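Bedding and Fold Lines: Project Report
Textiles module, Kadaldale, April

For our project we looked at how cotton-type bed sheets keep their fold lines after storage. The idea came from the student rooms at Flidatmont, where sheets are handed out folded and go straight on the beds. We looked at 17 sheets, both plain and striped, and left each one folded for seven days before spreading it.

Striped sheets were harder to judge than plain ones. A crease running along a stripe was easy to miss, but one crossing the stripes at an angle showed up well enough to mark with a pin.

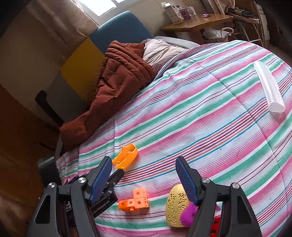 How long should a sheet be left on the bed before the creases are measured? We settled on up to 2 hours, as later readings hardly changed.

Creases were given a score from nought to three by two of us working separately. Where the scores differed, we used the higher one. The plain sheets came out slightly worse overall, though the lighter colours may have affected our marking. Sheets folded by hand at Pludholm were left out of the final table, as their folding was uneven.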